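Teaching the Arm to Pick Up a Bowl

Put the arm in hand-guiding mode and take hold of the wrist, never the gripper fingers. Bring it in from straight above. Go slowly. Slower than that – the arm records your impatience along with everything else.

Lower the fingers inside the rim, stop for a full second, then close.
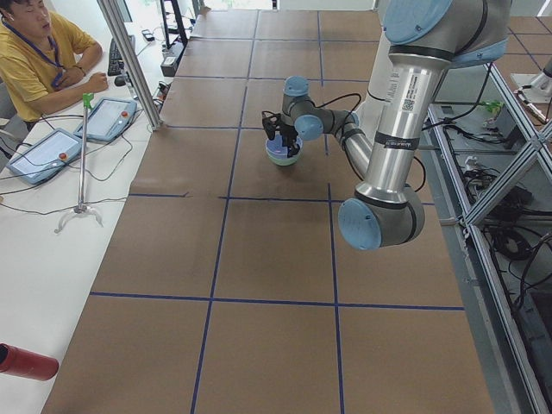
Lift, carry, set down, open, back off. Save the take and move the bowl somewhere else on the table before the next one, or you will train a very expensive habit.

Plan on 32 good takes. Throw out any where you fumbled and recovered with style. Themba Mnguni kept 2 of those once, and the arm fumbled faithfully until July.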